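シミュレーションで模倣学習用のデモを集める手順(疑ってかかる人向け)

「シミュレーションならデータは無限に取れる」という宣伝文句を、私はあまり信じていません。無限に取れるのは似たような軌道であって、使えるデモとは別の話です。以下は、Iltardという社内プロジェクトで机上の部品操作を集めたときのやり方です。結果は2589本のうち採用が625本。この比率を見てやる気が失せた方は、ここで引き返しても構いません。

手順1 机の上を決める
課題に使う部品と、関係のない色つきブロックを同じ机に散らします。ブロックを省くと学習は速く進みますが、その成績は信用しないほうがいいでしょう。アームの影も切らずに残します。影を消した環境で出た成功率を自慢する資料を何度も見ましたが、実機の話になると急に口数が減るものです。

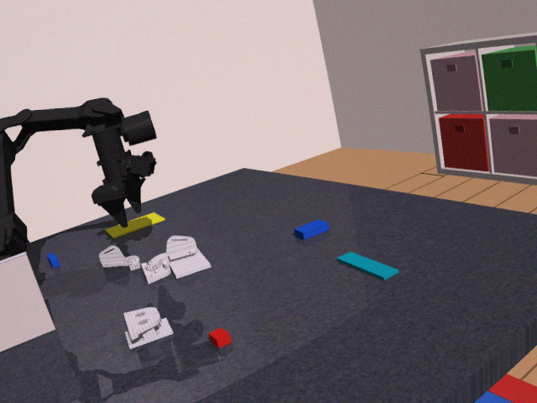 黄色いブロックの上に来たグリッパ。手前には白い部品。

手順2 カメラを分ける
俯瞰の視点と手先の視点は別々に記録します。俯瞰には部屋の床や棚、椅子まで入りますが、切り抜きは後からできるので収録時は広いままにしておきます。開始前に、アームが部品を隠してしまう姿勢がないか、操作者が一度ゆっくり動かして確かめてください。「モデルが補ってくれる」と言う人には、補った結果の数字を出してもらいましょう。 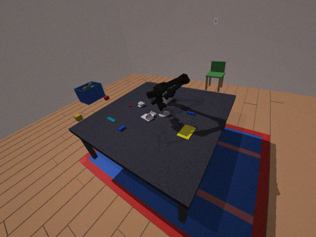 手順3 操作して記録する
一本のデモは、初期姿勢から始めて初期姿勢で終えます。途中で迷って止まった分も、その場では消しません。消すかどうかを操作者に任せると、うまく見えるものだけが残ります。同僚のBritt-Marie Sundqvistは迷いの区間も学習に入れるべきだという意見で、私は半分しか賛成していません。とりあえず「迷い」のタグを付けて419本を別フォルダに置いてあります。

手順4 手先の映像を見直す
選別は手先カメラから始めます。俯瞰では掴めそうに見えても、近くで見ると指と部品の間が空いていることはよくあります。白い部品は形が入り組んでいるので、指がどこに向かっているかを一コマずつ送って確認します。

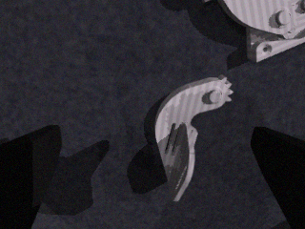

見直しで迷ったら不採用にしてください。自動判定のスクリプトも試しましたが、部品の高さだけを見る作りだったため、指で弾いて跳ねただけのものを202本も成功扱いにしていました。判定条件には、両指の接触と、持ち上げてからの保持時間を必ず入れます。それでも最後は人の目で抜き取り確認をします。

手順5 配置を変えて繰り返す
部品の位置と向きを乱数で変え、使った種を記録に残します。評価用の配置は先に取り分けておき、収録の担当者には見せません。ここを後回しにすると、良い数字が出ても何を測ったのか説明できなくなります。

なお、リセット直後の数コマは部品がまだ落ち着いておらず、小さく震えていることがあります。うちでは書き出しのときに先頭を削っていますが、何コマ削るかは物理エンジンの設定次第なので、自分の環境で確かめてください。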